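Zurnik brings new Bosetti phone to Nernstead in April

Customers of the mobile operator Zurnik will be able to buy the new Bosetti smartphone in Nernstead from the first day it goes on sale, the company has confirmed. The phone will be stocked in both of Zurnik's town shops, on Sutherland Street and at the railway station, and can be ordered online for collection at either.

The Sutherland Street shop will open at 8 a.m. on launch day, two hours earlier than usual. Customers who have ordered in advance will be served at a separate desk on the ground floor.

"We had people asking for this phone before we had a price for it," said Fatima Bassey, head of devices at Zurnik. "A total of 1,228 customers have put their names down, and most of them want to collect in person. They want to hold it before they sign anything."
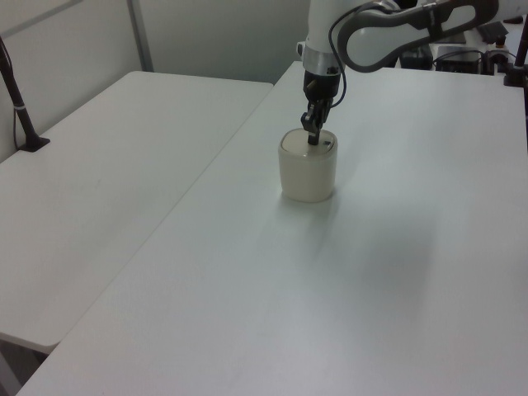
The phone is offered on all of Zurnik's monthly plans. Customers who take a two-year contract will receive 50 GB of extra data, to be used at any time during the contract. Those who prefer to pay for the handset outright can do so and keep their present plan, with no change to the monthly charge.

Old phones can be handed in for part exchange at both shops. Staff will check the screen, battery and buttons at the counter and give a price while the customer waits -- usually in roughly ten minutes. The amount can be taken off the new handset or put towards the monthly bill.
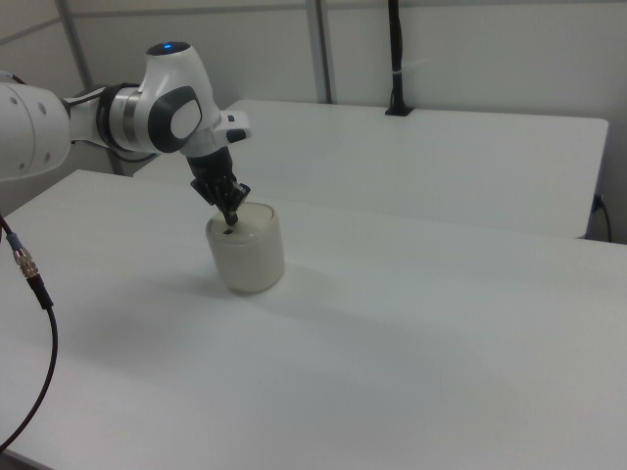

Launch day will also include talks for customers who are new to the Bosetti range, held upstairs at Sutherland Street in the morning and again after lunch. They cover moving contacts and photographs from an old phone, setting up the camera, and using the light settings for alerts. A small blue light, like the one glowing on top of the robot arm's wrist in the photograph, can be set to show that a message is waiting, and it can be switched off overnight. Places are free but should be booked at the counter.

"Most questions we get are about moving things across," said Kastriot Petkov, who manages the Sutherland Street shop. "People worry about their photographs. We can do the transfer for them -- they just need to bring both phones, charged, and remember their passwords."

Zurnik customers on business accounts should order through their account manager, as business handsets will be delivered and not held in the shops.

Contact: Zurnik press office, Nernstead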